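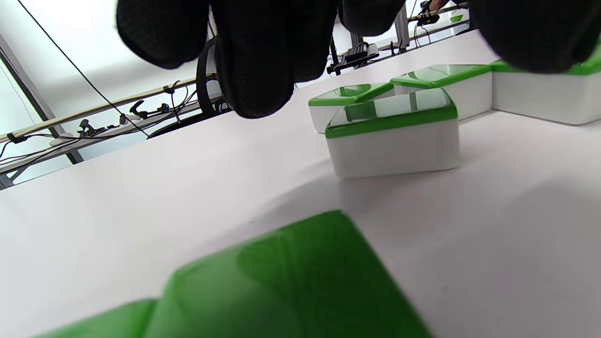
Última modificación: julio, a las 11:20

Ficha bicolor (mahjong). Pieza de juego en dos capas, una blanca y otra de color, casi siempre verde. Forma de bloque pequeño con los cantos redondeados. El dibujo va en la cara blanca; la de color hace de dorso y es igual en todo el juego. En los juegos antiguos, hueso y bambú – hoy sobre todo resinas y plásticos.

Terminología. El manual de Hiu-tung Tai (178 páginas, ed. Grestulport) llama «lomo» a la capa de color y «cuerpo» a la blanca. En Bresine se dice «tapa», y así sale tambien en los catálogos de Teshome.

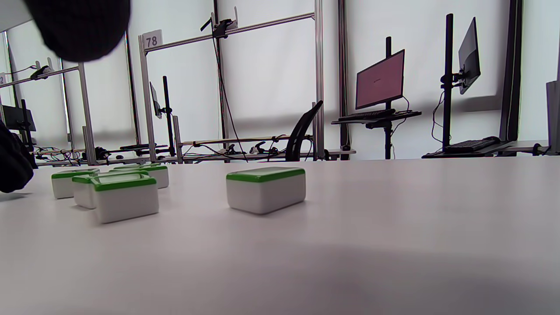 El reparto del grosor entre las dos capas cambia según el fabricante. En Tusidham se prefiere el cuerpo grueso y el lomo fino; en Bresine al revés. De canto se distingue enseguida. Para verlo basta con separar una pieza del grupo, como la que queda sola junto a las otras cuatro: verde arriba, blanco abajo. Con el montón apretado los laterales se tapan unos a otros y la comparacion sale peor. Falta fuente para los grosores exactos.

Brillo. El acabado pulido refleja la luz y deja ver los arañazos del dorso, cosa grave en partida – una ficha marcada se reconoce. El mate aguanta más pero resbala menos al mezclar.

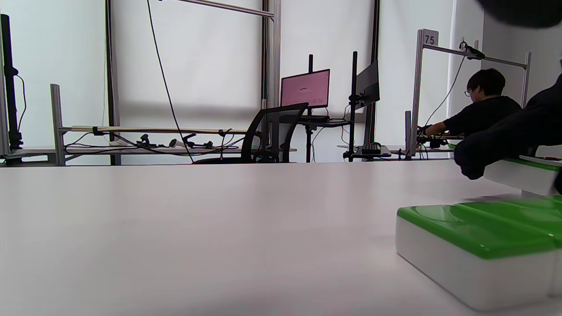

Colocación

Boca abajo, es decir, con el color hacia arriba. Se mezclan sobre la mesa y se arriman en hilera, lado largo contra lado largo, sin huecos. Luego, una segunda hilera encima para formar el muro. El largo del muro depende de la variante. Para practicar se hacen tiras cortas de un solo piso, empujando por los extremos con las dos manos.

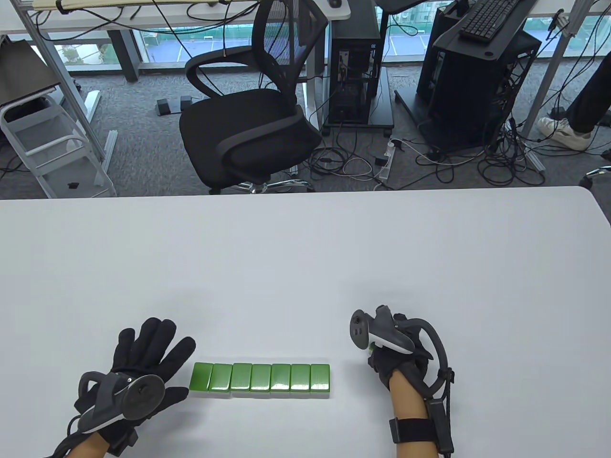 Tira de siete fichas en una sola hilera, con el verde hacia arriba.

Véase también: muro (mahjong), atril, dominó.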